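The Oltlow folding shelter, after a season of community suppers

I've been putting up temporary structures for one purpose or another for most of my working life, first as a junior in a small architecture office and now as the person at our neighborhood association who gets phoned when something needs a roof over it by Saturday. So when Rafia Afridi asked me to write up the Oltlow for the newsletter, I said yes before she'd finished the sentence, and then I went on and used far more room than she gave me. Sorry, Rafia!

The Oltlow is a folding shelter made by Kemolitz, and it's meant for groups that need a proper covered space for a few days or a few weeks and then need it gone again. The footprint is 29 feet by 13, with a ridge down the long side and walls that roll up and buckle. It packs into four long bags and one short one. The short one holds the stakes and the connectors, and if you take nothing else from this review, please keep that bag in the front seat of the truck where you can see it.

We put ours up on the old school lot for the fall suppers, and what struck me first was how nice it is to stand inside. I don't often get to say that about a tent. The roof fabric is a pale, slightly warm color and it lets through a soft, even light, a bit like being under a big lampshade, and people lowered their voices when they came in. Hammad Durrani, who designed our library annex and is not easily pleased, walked the whole length of it with his hands behind his back and said the proportions were right. The eaves are low enough to feel sheltered and the ridge is high enough that the tall folks stop ducking.

Setting up is good, with one complaint. The frame opens out accordion style and you walk the legs apart, one person to each corner and two in the middle, and then you lock the ridge from a stepladder. The instructions say six people. We managed with five, but I wouldn't want to do it in any wind. My complaint is with the ridge locks, which are stiff little sliding collars that want more thumb than I have. Peiyu Tang could do them in one go and I needed her help on every single one. I wrote to Kemolitz and had a friendly answer saying they loosen with use, and I suppose they have, a little.

The walls are the cleverest part. Each panel rolls up by itself, so you can open the side facing the street and keep the side facing the weather closed, and the whole feel of the place changes with it. On the first supper we had everything open and it worked like a porch. By the third, with the evenings getting cold, we had it closed on three sides and it felt like a dining hall.
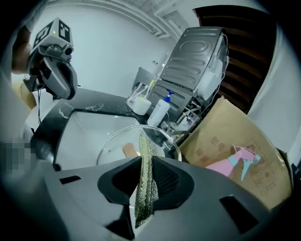

Now, about the floor, or the lack of one. The Oltlow comes without any, and the mats are sold separately at a price I thought was cheeky. We borrowed wooden pallets and laid old carpet over them, and that was fine for tables but hopeless for anyone with a walker, so Mohandas Kotian built us a ramp and a level path down the middle. If you're planning on older guests, put the mats in your budget from the start. I'd also want more places to hang lights. There are 10 loops along the ridge and none at all on the eaves, and the corners get gloomy after sunset.

As for comparisons, I've used the Urov, which is cheaper and quicker to put up, but it has center poles and you spend the whole evening talking around them. The Usmani is sturdier than either and I'd pick it for a whole winter, though you'll need a trailer and a lot of patience. For a space that goes up in a morning and still feels like somebody drew it with care, the Oltlow is the one I'd buy again.

Hwa-young Seol keeps the booking sheet for ours, and any block group can have it for up to 10 days at a time. Bring it back dry, please, and roll the walls from the bottom with the buckles facing out.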